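Nahom Kumsa
25. Mai 2018

Ich muss jetzt mal in mehreren Posts über ein Kinderbuch reden, sorry an alle, die wegen Fußball hier sind. Es geht um "Wallano und der Garten des Kalifen", Band 2 der Reihe. Gestern Abend mit meiner Tochter fertig gelesen und wir sind beide komplett hin und weg!

Kurz zum Inhalt, ohne zu viel zu verraten: Wallano ist Lehrling bei einem Papiermacher in Córdoba, 10. Jahrhundert. Im ersten Band ging es um die Werkstatt und den verschwundenen Meister. Jetzt darf er zum ersten Mal mit in die Palastbibliothek und soll dort Bögen abliefern, die jemand unterwegs vertauscht hat.

Was ich so toll finde: Man lernt nebenbei wahnsinnig viel. Wie aus alten Lumpen Papier wird, wie lange das Zeug trocknen muss, wer überhaupt abschreiben durfte und wer nicht. Meine Tochter wollte danach sofort selber schöpfen (mit Eierkartons und einem Fliegengitter, die Küche sah aus, ich sag's euch).

Die Kapitel sind kurz, meistens 3 am Abend geschafft. Dann kam natürlich "nur noch eins". Wer Kinder hat, kennt das.

Und die Nebenfiguren! Die alte Kopistin, die so tut, als wäre sie schwerhörig, damit sie alle Gespräche mithören kann. Ich hab ihr beim Vorlesen eine ganz knarzige Stimme gegeben und darf jetzt nie wieder eine andere nehmen. 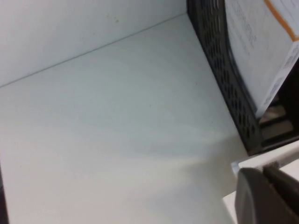

Platz für Band 3 😄

Kleine Kritik muss auch sein: Das Glossar hinten ist diesmal ziemlich dünn. In Band 1 gab es noch eine Karte der Stadt und eine Zeittafel, die haben wir ständig aufgeschlagen. Jetzt nur noch ein paar Begriffe auf einer Doppelseite. Schade, gerade beim Garten hätte ich gern gewusst, wo welcher Brunnen liegt.

Zum Alter: auf dem Umschlag steht nichts, ich würde sagen, zum Vorlesen ab der ersten Klasse, zum Selberlesen etwas später. Eine Szene im Wasserspeicher ist schon spannend, da wurde hier die Decke bis zur Nase gezogen. Danach aber sofort: weiter!

Ach ja, weil gleich zwei gefragt haben: erschienen bei Iment, fester Einband, Lesebändchen. Im Moment ist Band 1 beim Verlag vergriffen, die Nachauflage soll im August kommen. Schaut mal in der Bücherei, unsere hatte ihn.

Vom selben Verlag liegt hier auch noch "Drallthorpe", spielt in einem englischen Hafenstädtchen zur Zeit der Segelschiffe. Hab erst 30 Seiten, kann noch nichts sagen. Die Bilder darin sind jedenfalls wunderschön, alles Tusche.

Falls jemand was Gutes für Kinder über die Mughal-Zeit kennt, gern her damit! Wir sind gerade voll im Geschichtsfieber und der Wunschzettel kann ruhig länger werden.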